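**Wrist camera frames smeared during teleop demos – drop the episodes or keep them?**

Posted by norkeo_bench, Nov 10, 2025

Two-arm setup, leader-follower teleoperation, task is cloth folding on a wooden table. I have 70 episodes. The head camera is fine. The wrist cameras run at 30 fps on auto exposure, and whenever I move an arm quickly the wood grain turns to streaks. Training loss is normal but the policy hesitates before each grasp. Should I filter by blur score, or re-record the lot?

**Irnach**

Don't filter single frames. You will break the timing between images and joint states. Fix the exposure first: set it manually, short, and raise the gain until the grain is readable at your normal speed. Then re-record 24 episodes and compare against the old set.

Also slow down over the last few centimetres before contact. Hesitation before a grasp is often the operator's own pause, copied faithfully. Plot gripper command against joint velocity and look for a flat section.

**homis911**

just buy better cameras

**Pawłowska**

Agree with Irnach on exposure. Some blur in transit is tolerable – the policy needs the wrist view mostly at the cloth. Ours, head camera first, then wrist:
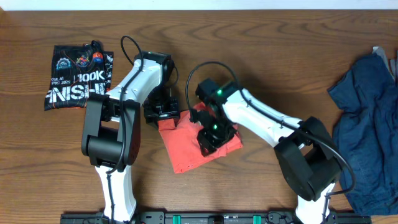
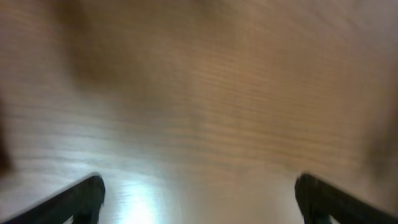 Check your lamp angle as well. Glare on a varnished top will pull auto exposure around, and a matte mat costs very little. If you change the table colour, don't mix old and new episodes without labelling them.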